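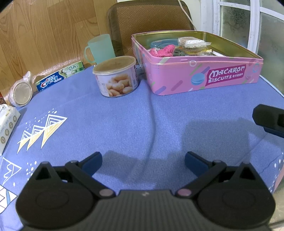
Greifen lernen am Küchentisch: Jistum sammelt Beispiele in Privatwohnungen

Das Unternehmen Jistum hat am 17. September 2020 mitgeteilt, dass es seine Sammlung von Greifbeispielen erweitert. Bis jetzt wurden die Aufnahmen in 3 Wohnungen gemacht, bis Februar sollen es 26 sein. Die Personen führen dabei einen Greifer mit der Hand, und eine Kamera am Gerät zeichnet jede Bewegung auf. Mit diesen Daten wird das Lernsystem Brirel trainiert.

Nach Angaben der Projektleiterin Esperanza Robles liegen zurzeit 582 brauchbare Durchgänge vor. Ein Durchgang gilt als brauchbar, wenn der Gegenstand vom Anfang bis zum Ende der Bewegung erkennbar bleibt. Pro Wohnung sind bis zu sechs Stunden Aufnahme vorgesehen.

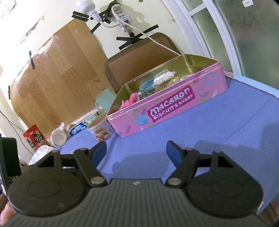

Die Auswahl der Gegenstände überlässt Jistum den Bewohnern. Vorgeschrieben ist nur, dass harte und weiche Verpackungen gemischt vorkommen. Eine offene rosa Keksdose mit verschiedenen kleinen Dingen darin, daneben eine lange Zahnpastaschachtel und ein Becher mit Henkel, das ist nach Ansicht von Robles eine gute Aufgabe für das System. „Im Labor haben wir immer die gleichen Würfel benutzt“, sagte sie. „Damit konnte Brirel in einer echten Wohnung wenig anfangen.“ Durchsichtige Folie bereite dem System noch die größten Schwierigkeiten.

Die Auswertung übernimmt der Partner Flasis. Ob die Daten später auch anderen Entwicklern zur Verfügung stehen, ist noch nicht entschieden.

Weitere Meldungen
Flasis bezieht neue Büroräume
Moncrieff stellt Sortieranlage für Kleinteile vor
Brirel: Erster Test mit Geschirr verschoben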